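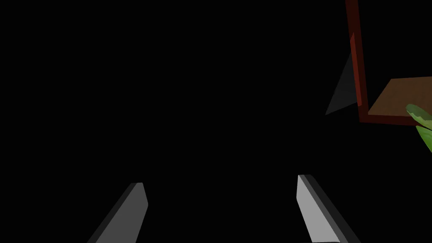
**Ticket 572: Wrist view goes black on the visitor screen**
Opened by: Dayana Galindo
Assigned to: Suryani Lumenta
Site: Rerwood, demo room
Status: open, workaround in place
Needed for: February open day

### Report

Visitor screen shows the simulated wrist view mostly black. Gripper fingers render, and so do the red-edged frame and the leaves at the right. No floor or walls. The operator screen next to it has the same problem, so I don't think it's the cable. Guadalupe Ledesma is bringing the Ibarra group through and they will be standing at that screen for most of the demo.

### Log

**9:40, Suryani.** Restarted the viewer. No change. Restarted the whole Futik session. No change. Gripper opens and closes on command in the sim, joint readouts match, so control is fine and this is display only.

**10:15, Suryani.** Checked the background setting in the scene file. It is set to none, so anything past the modeled objects draws black. That accounts for the missing walls. It's been that way since Rónán Nic Giolla built the scene and we never had it on a large screen before.

**10:50, Suryani.** Moved the wrist to a pose over the gray surface, gripper open. Much more to look at from there, but the right side still drops to black and the inner face of the left finger is blown out white. One directional light, no fill.
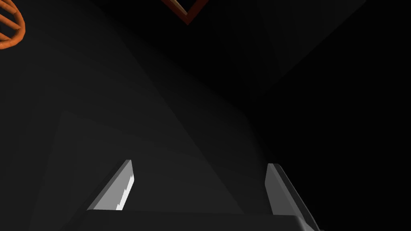
### Tried

- Ambient raised from 2 to 40. Dark side readable, colors washed out. Put back.
- Second light on the right. Looked good, but the demo stuttered on the visitor PC. Removed.
- Swapped the HDMI cable anyway. No difference.

### Workaround

Start the demo from the pose used at 10:50. Saved as start pose 3 on the Flerkton controller. Rocío Escobar ran the full visitor script from it and had no complaints except that the talk now starts before the arm moves.

### Still open

- Rónán to add a plain background and a cheap fill light.
- Dayana to confirm whether Ibarra wants the operator screen visible too.
- Jagged edges on the white finger face. Probably anti-aliasing is off on that PC. Low priority, will open separately if it bothers anyone.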